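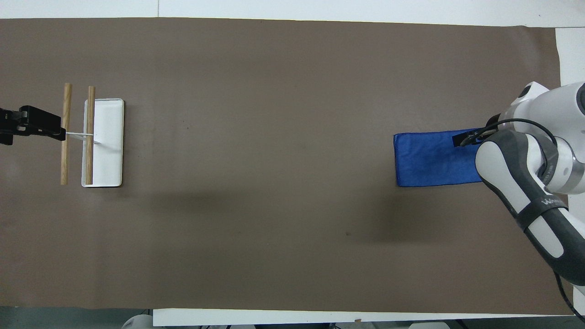
Als wir in Drendau ankamen, war der Bäcker schon zu, und das war die erste Enttäuschung des Tages, denn von den Mohnschnecken in Drendau hatte mir meine Schwester den ganzen Winter über erzählt. Also aßen wir die letzten beiden Käsebrote aus der Kühltasche, auf der Stufe des Wohnmobils, mit den Füßen im Gras, und mein Mann studierte dabei die Karte, die er aus Prinzip nie richtig zusammenfaltet.

Der Stellplatz lag gleich hinter dem Deich, 800 Meter vom Hafen weg, und kostete so wenig, dass wir zweimal nachfragten. Dafür gab es keinen Strom und nur einen Wasserhahn, der einen Ton von sich gab wie eine alte Klarinette, wenn man ihn aufdrehte. Abends um 7 spielte er ein ganzes Konzert, weil dann alle Leute Nudelwasser holten. Wir auch, versteht sich.

Eigentlich wollten wir ja weiter nach Reren. Dort hatten wir vor vielen Jahren, noch mit dem Zelt und ohne Kinder, eine Woche im Regen verbracht, und in der Erinnerung war diese Woche immer schöner geworden, so schön, dass ich ein bisschen Angst davor hatte, den Ort wiederzusehen. Mein Mann hatte keine Angst. Er hatte die Pension Ranjbar im Kopf, in die wir uns damals am vierten Tag geflüchtet hatten, und die Linsensuppe, die uns die Wirtin hinstellte, ohne zu fragen, ob wir Hunger hätten.

»Ob es die noch gibt?«, sagte er.

»Die Wirtin oder die Suppe?«

Er dachte wirklich darüber nach, das mag ich an ihm.

In der Nacht kam Wind auf. Ich lag wach und hörte, wie er am Vorzelt zupfte, und irgendwann stand ich auf, zog mir seine Jacke über und ging auf den Deich hinauf. Das Wasser war dunkel und sehr laut, und weit draußen fuhr die Fähre nach Pumetti, mit allen Lichtern an, wie ein Gasthaus, das sich losgemacht hat. Ich schaute ihr nach, bis mir die Ohren kalt wurden. Als ich zurückkam, saß mein Mann am kleinen Tisch und hatte Tee gekocht, zwei Becher.

»Ich habe überlegt«, sagte er. »Wir könnten auch die Fähre nehmen.«

»Und Reren?«

»Reren läuft uns ja nicht weg.«

Wir redeten noch lange hin und her, über die Linsensuppe, über das Geld und darüber, dass der Kilometerzähler seit zu Hause genau 1.184 anzeigte und wir beide schon seit Tagen ein bisschen müde vom Fahren waren, was bis dahin keiner hatte zugeben wollen. Draußen wurde es grau. Jemand war früh dran und drehte den Wasserhahn auf, und wir mussten beide so lachen, dass der Tee überschwappte.

Am Mittwoch standen wir in der Schlange am Anleger, hinter einem Lieferwagen voller Salatköpfe, und mein Mann faltete die Karte zusammen, falsch herum, und legte sie ins Handschuhfach.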